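Chapter 6
Learning by being shown: from one person's hands to a robot's

Some years before I ever wrote a line of code for a robot, I tried to teach my nephew to make a sandwich. I explained it very clearly, I thought, and he listened very politely, and then he put the butter on the outside. The second time I simply made one in front of him, slowly, and handed him the knife. He did perfectly well after that (better than me, if we are judging on neatness), and I have thought of him often while putting this chapter together.

In Chapter 5 we wrote down what we wanted as a score, and left the machine to hunt for movements that made the score go up. You will remember how much trouble we had choosing the score. What number would you give to a table that has been laid nicely? In this chapter we take the other road. A person guides the arms through the job while the computer keeps a record of what the cameras saw and where every joint was at each moment. Later, a model is trained to look at the same sort of view and suggest the movement the person would have made. The usual name for this is imitation learning, and the simplest form of it, which we shall meet in section 6.2, is called behaviour cloning.

Our running example comes from the Halliday kitchen study, which Fiona Mowat and Dineo Ngcobo began in January with a two-armed robot and a great many plastic cups. They collected 590 demonstrations over 14 tasks, all of them things you might do on a kitchen worktop before or after lunch: moving food to a plate, standing a cup on a rack, putting a ladle away. Most of the tasks need only one hand at a time. The interesting ones need both. 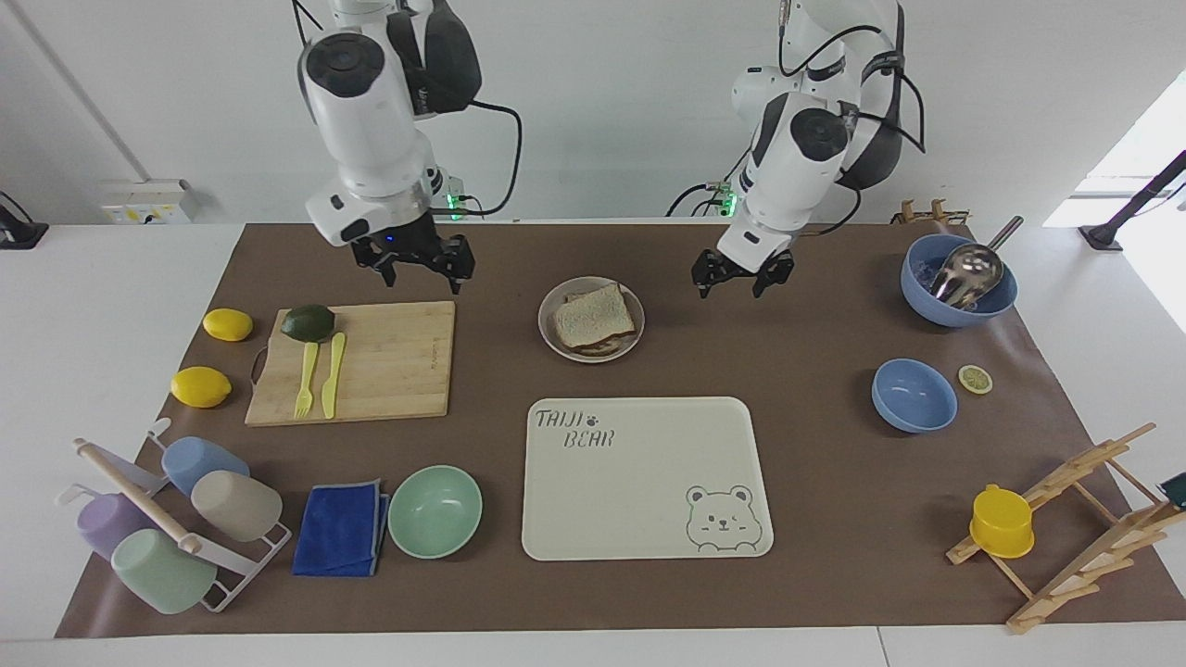
Dineo's rule was that the worktop should never be laid out the same way for two demonstrations running. Her helpers grumbled about it, and I can see why, as it is slow and rather dull work to shift everything a few inches and begin again. But consider what a model learns if the lemon is always in one spot. It can do very well in training by reaching for that spot and paying no heed to the lemon at all. Move the fruit a hand's width to the left and the gripper will close, with great confidence, on air.

The results bear her out. When the model was trained on demonstrations with fixed layouts and then tested on fresh ones, it finished so few of its attempts that Fiona gave up tabulating them. Trained on the same number of varied demonstrations, it finished 62 per cent. Nothing else was changed between the two runs. I would ask you to hold on to that figure, for we come back to it in section 6.4, where Lachlan Moncrieff's method of correcting the robot halfway through a task pushes it a good deal higher.

There is a second difficulty, and it is a subtler one. A skilled person seldom makes a bad mistake, so the record contains very few examples of how to get out of one. The model drifts a little, finds itself somewhere its teacher never went, and drifts further.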